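Fabric softener and wicking on bed linen: any measurements?
Forum: Laundry and Textiles > Care and Washing
Page 2 of 3

kettleside wrote:
Carrying on from the last page. I accept that softener reduces absorbency in towels. My question is whether it matters for sheets and pillowcases, where the fabric is thinner and the amount of moisture per night is much smaller. I have washed ours with softener for years and have no complaint, but I have nothing to compare with.

dunmoor_h wrote:
It matters more for sheets. A towel has loops and a lot of surface, so it can carry some residue and still dry you. A plain weave sheet has far less to work with. Put a drop of water on a sheet that has been through a year of softener and time how long it sits there.

kettleside wrote:
Time it against what, though? A new sheet from the packet has finish on it and will bead as well. You need one that has been washed several times without softener.

dunmoor_h wrote:
Correct. Wash twice at 60 with plain detergent, line dry, then test. That is your baseline.

pell wrote:
Disagree with 60 for baseline if the sheets are polycotton. You will set creases in and change the hand of the fabric, and then you are comparing two things at once. 40 with a full dose of powder is enough to get mill finish off.

dunmoor_h wrote:
40 will not shift silicone finish. I doubt 60 does it completely either, but it is nearer.

pell wrote:
Then neither is a baseline and we should say so.

Moderator note: the summary that used to be linked from the first page has gone offline, so it has been copied in below with the author's permission. Please discuss it in this thread and do not start another.

Drop tests on washed bed linen

The question was whether liquid softener slows the uptake of water in ordinary bed linen, and whether stopping it brings the uptake back. Two sets were used. The Sarik set is cotton percale. The Kandden set is a cotton and polyester blend. Both had been in normal use before the test and both had been washed with softener throughout.

Each piece was laid flat over a dry rack so that nothing touched the underside. One drop was released from a pipette held just above the cloth, and the time was taken until the shine went off the surface. Seams, hems and any area with print were avoided.

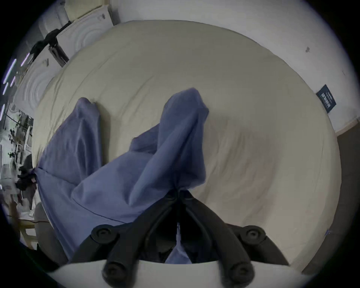
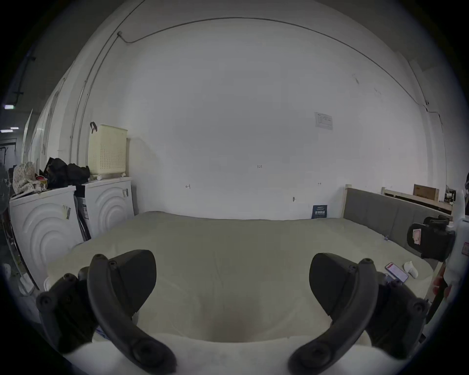

Rozália Fodor
Textile care editor, Bognár Household Notes

On the percale the drop was slow to go in at the start and clearly faster after softener had been left out for 3 washes. After that it did not improve by any amount I could separate from my own error in timing. The blend began slower, improved less, and varied more from one spot to the next. I would not draw a figure from the blend results.

Vinegar in the rinse was tried on half of the percale pieces. It made no difference that I could measure. Washing soda in the main wash, with no vinegar, gave the quickest recovery, but it also left the cloth harsher and I did not continue with it.

Drying had a larger effect than I expected. Pieces dried on a line indoors took up water more slowly than pieces from the tumble dryer, even with the same wash behind them. I put this down to stiffness and the way the drop sits on a surface that has not been flexed. Shaking the piece hard before the test removed most of the gap.

pell wrote:
Thanks for copying it over. The drying point is the useful one. It means half the drop tests people have posted here are measuring the dryer.

kettleside wrote:
"Until the shine went off" is a weak end point. It depends on the lamp and the angle. On a pale cloth you can call it early or late as you like.

dunmoor_h wrote:
It is the same end point everybody uses at home. If the same person calls every drop under the same lamp, the error is at least consistent.

kettleside wrote:
Consistent if she did not know which piece was which. It does not say the pieces were coded.

pell wrote:
Fair. I would still take the percale result. A change that shows after a few washes and then stops is what you would expect from residue coming off.

marl_and_co wrote:
Has anyone tried Jimilow rinse? It is sold as softener without the coating. I bought a bottle and cannot find an ingredients list on it.

dunmoor_h wrote:
Look on the maker's site, there should be a data sheet. If there is a cationic surfactant near the top of the list then it is softener whatever the front of the bottle says.

marl_and_co wrote:
Will look. In the meantime I have stopped using it on the pillowcases and left it going on the duvet covers.

kettleside wrote:
Weigh the pieces before and after if you have scales good enough. One of my double sheets is 426 g dry, and I got a different reading the next morning with nothing done to it except hanging in the bathroom. So dry them the same way and weigh them in the same room.

pell wrote:
You will not see softener residue on kitchen scales. Humidity swamps it, as you have just shown.

kettleside wrote:
I am going to do it anyway and post the numbers.

dunmoor_h wrote:
Post the room humidity with them, please.

Page 2 of 3
Reply to this thread | Next page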